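Threads > Home & Kitchen > Small Jobs

Concetta Marchetti
Thursday, 7:40 p.m.

Started on the counter by the sink tonight. It collects everything. Pet toys, sponges, bits from the kids' building set, whatever came out of someone's pocket. I'm posting as I go so I don't quit halfway.

The method is the same one I used on the hall closet in June. Everything loose goes on one tray. Nothing gets put away until the tray has been sorted, and nothing gets put back on the counter because I can't decide.

The tray is the red plastic one with the raised rim. I bought it for carrying drinks outside and it has done that maybe twice. It's good for this. The bottom has a crosshatched texture, so things don't slide much when you move it.

It sits at an angle over the counter and part of the sink. I know it would look better straight. There isn't room for it straight.

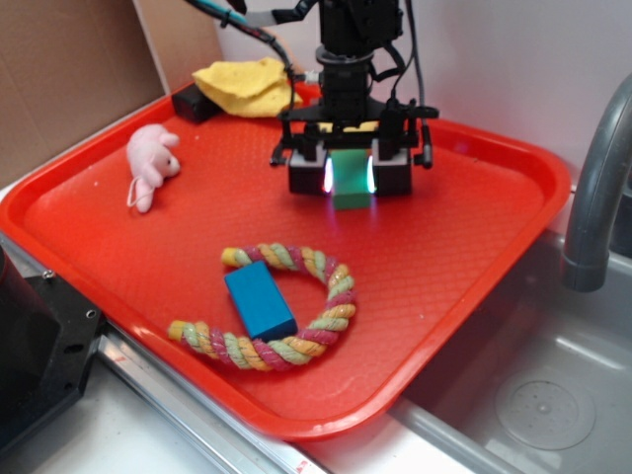 What do you do with pet toys that end up in the kitchen?

They go in the basket by the back door, and anything with a loose string gets checked before it goes in. If the string pulls off in my hand, the toy goes in the trash.

The pink mouse stays. It's the cat's favorite and I've bought it 2 times already, the second time after the first one went under the stove. Esutska used to sell them singly and now you have to buy a pack.

The rope ring is the dog's. Pastel yellow, green and pink, or it was sold that way. I wash rope toys by hand in warm water with a little dish soap and hang them on the faucet overnight. The dryer made the last one stiff.

Blocks next. They belong to a Ciltska set that lives in the living room, in theory. I find one in the kitchen most weeks. They wipe clean with a damp cloth. I don't soak them.

Someone asked why I don't hand the kids their stuff and let them deal with it. I tried that. It moved from the counter to the stairs – that was worse, because now I was stepping on it.

Sponges. I had let these pile up. My rule is that a sponge gets around 3 weeks on dishes, then it moves down to the sink and the floor edges, then it's done. If it smells after a rinse, it's done early, whatever week it is.

I don't microwave them or run them through the dishwasher. I did for a while, and it was one more thing to remember. A new sponge is cheap.

I keep the scrubby kind and the plain kind apart now. The scrubby kind is for pans. I used one on the glass stovetop once and you can still see where, if the light is on over it. 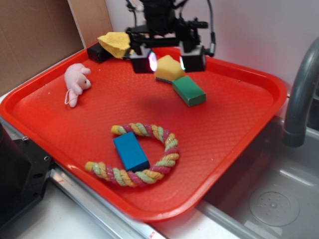 The pink mouse, the rope ring and the sponges, still on the tray.

Went through the sponges one at a time. Press it, smell it, look at the edges. If the edges crumble it goes. I was less strict about this last year and ended up with yellow crumbs in the drain.

Clean sponges stand on end in the Undska holder so both sides can dry. The holder lifts out and I rinse it when I do the sink strainer. If you leave it, the bottom gets slimy – you won't see it until you pick it up.

For the counter I use dish soap and water, then a dry towel. Baláž makes a spray my sister likes. I find it leaves streaks on white, so I gave her the rest of the bottle.

Do the strip right behind the faucet while you're there. An old toothbrush works. So does the corner of a cloth wrapped over a butter knife.

Took me 4 songs on the radio, plus a phone call in the middle.

Tray gets washed last, then dried standing up in the rack. Next up is the drawer under the toaster. I'm doing that one on the weekend.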